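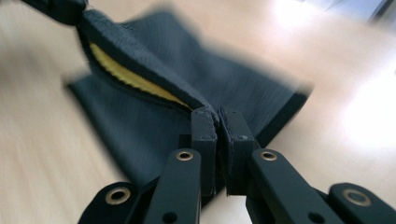 Slide 1 - dark grey cloth, light wooden table

Mending at home - talk notes, Ultdale library, August 2021
40 mins then questions. DON'T run over, they lock up.

Start: hello, thanks for coming, who I am. Ran the alterations counter at Lamrani for years, now teach the evening class. Ask for hands up - who has something at home waiting to be mended? Who has had it waiting more than a year? (My own hand goes up. Green coat. Tell the green coat story but SHORT.)

Coat story: lining went at the armhole, put it on the back of the door, moved house, put it on the back of another door. Fixed it in the end in 20 minutes while the tea brewed and went cold.

Main thing to get across - most mending is small and dull and quick. Visible mending is lovely, will come to it, but most of what people bring me is a hem or a button or a seam that has popped.

Part one. Looking before sewing.

Turn it inside out. Always. People go straight at the hole from the front.
Is it a seam or is it the cloth? Seam = easy, the thread gave up, the cloth is fine. Cloth = slower.
Hold it up to the window. Thin patches show as light. If it's thin all round the hole a small patch will only pull away at the edges, go bigger.
Wash it first. Please. Shrinks what's going to shrink, and also I have to handle it.

Pass round sample A (the pillowcase, seam) and sample B (work trousers, knee). Get them BACK this time.

Part two. What you need.

Keep this brief, people always want a shopping list and then buy it all and never sew.
- needles, mixed packet, sharps
- thread: black, white, mid grey. Mid grey vanishes into nearly everything
- small scissors that nobody is allowed to use on paper
- pins
- thimble if you get on with one. I don't
- old shirt for patches

Somebody will ask about machines. Any old machine that does a straight stitch and a zigzag. Mine is a Pustora, heavy as a gatepost, came from a house clearance. Don't get drawn into which one to buy. See me after.

Iron on webbing - Urov is the one I've used, fine on cotton, peels off anything stretchy after a few washes. Say it's a holding measure. Still want a row of stitches.

Part three. Three repairs, on the table at the front. Get people to come up close, chairs can move.

1. Popped seam.
Double thread no longer than fingertip to elbow. Long thread tangles, everyone cuts it too long.
Start an inch before the gap, in the good stitching. Backstitch. Finish an inch past.
Demo slow. Talk while doing. Ask if they can see at the back.

2. Hem that's come down.
Press the fold first, does half the work.
Catch one or two threads of the outside only. Don't pull tight, tight is what makes the dimples.
On trousers, try them on WITH THE SHOES. Mention Ottó Juhász here, he has said I can - brought me the same suit trousers to be taken up three times for three different pairs of shoes. He's in the second row I think, get him to wave.

3. Hole in a knee or elbow.
Patch behind, cut with round corners, corners are where they lift.
Tack it. Yes really. Two minutes.
Then either match the thread and hide it, or go the other way, bright thread and rows of running stitch. Rows not too even, end each at a slightly diffrent place so the strain isn't all on one line.
Show the blue jacket. Both elbows. Left one is my first ever and it's terrible, pass it round, good for morale.

Water break if it's hot.

Part four. Knits (only if time, look at clock, if past the half hour SKIP to questions)

Jumpers: stop the hole running before anything else. Safety pin through the loose loops will do till you get to it.
Darn in wool of same thickness or a bit thinner. Thicker makes a lump.
Moths - freezer bag, freezer, two weeks, out, back in again. Then clean the drawer. No point doing the jumper and not the drawer.

The numbers bit. Kept a notebook at the class since we began. 419 things brought in so far. Of those 44 we couldn't do anything with, mostly cloth gone to cobweb, one tent. Rest went home mended. Let that sit a second, people like it. Total in the repair tin from donations £1176, all of it goes on thread and the room hire.

Say: the 44 weren't wasted, cut up for patches, buttons saved in the jar. Bring the jar. Rattle the jar.

When to leave it alone - mustn't forget this bit, forgot it last time. Waterproofs with taped seams, anything with a climbing or safety use, leather unless you know how. Take those to someone.

Questions. Likely ones:
Zips? - slider usually, not the zip. Squeeze it gently with pliers, try that before you unpick anything.
Left handed? - work the other way along, all the same stitches.
What about my eyes? - needle threader, daylight, white paper behind the eye of the needle. Black thread on black cloth, do it in the morning.
How do I get children to do it? - buttons onto felt, big needle, let them choose the buttons.

End. Next class dates on the sheet by the door, tea is a pound, biscuits are free. Take sample B off whoever still has it.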